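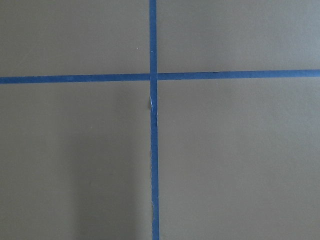 Trokby is a collection of sorting records, kept while a good many mixed boxes of household odds and ends were emptied, sorted into four groups and put back in better order than they came. If you have ever tipped out a kitchen drawer and wondered where on earth to start, you will understand the project right away. We start with tape. Two strips of blue painter's tape laid across each other make a big plus, and the four regions around it are all the equipment the method really asks for. Ours is laid by hand on a plain grayish surface, with the up-and-down strip over the crosswise one, and you can see that the crosswise one has a bit of a tilt to it. Please don't fuss over that when you make your own. The regions don't have to match in size for the sorting to work, and nothing in these records depends on measuring them.

What is in the collection

There are 3632 entries, one for each item that was placed. They come from 46 sorting rounds, and a round is simply one box, from the moment it is opened until the last rubber band has found a home. No round goes over 50 minutes. Octavio Lozano set that limit early on, after a box of sewing things swallowed a whole January afternoon and most of the evening too, and we have been grateful for it ever since.

Of the entries, 2159 carry a note in somebody's own words. The rest have only the basic columns. We thought about going back and filling in the missing notes, but a note written months later is a guess, so we left those cells blank and we ask you to leave them blank too.

The columns

round: the number of the sorting round.
item: what the thing was called by the person holding it. Spelling has been tidied, names have not. A jar opener is a "lid gripper" in one round and a "twisty thing" in another.
region: one of near left, near right, far left or far right, always as seen by the person sorting.
group: what that region stood for in that round, such as keep close, keep away, give away or not sure.
moved: yes if the item changed regions before the round ended.
note: free text, where there is any.

A word about "region" and "group," which people do mix up. The region is a place and the group is a meaning, and the meaning changes from round to round. Near left might be keep close for a box of baking tools and give away for a box of old cables. Always read the two columns together.

Items that landed on the tape

This comes up more than you would expect, especially with long things like wooden spoons and knitting needles. Our rule is that an item belongs wherever most of it lies. If it sits squarely on the crossing, the sorter picks it up and puts it down again, and only the second placement is entered. Octavio Cárdenas would have liked a fifth group for these — he still would, I think — but we kept to four.

Laying your own cross

Clear the surface and wipe it down before you tape. Run one strip all the way across, then the other on top, pressing from the middle outward. You may get a crease or a lifted spot; there is one just below the crossing on ours, on the left edge of the strip, with a sliver of white showing. Smooth it with your thumb if it bothers you, or leave it. Buttons and paper clips do like to catch on a raised edge, so for boxes of very small things I would put down a fresh strip.

Known gaps

Kitchen and desk items make up most of the collection. Clothing is hardly there at all, and anything too big to lift with one hand was left out on purpose. The "moved" column is missing for the first few rounds, when we hadn't thought of it yet.

Names you may run into

Older copies were passed around as Drudness, and the group labels were different then, so please don't merge the two. Hundness is the companion list of boxes and their contents before sorting, kept separately.

Corrections are very welcome. Send the round number and the item name as it is written, and one of the two Octavios will look it up.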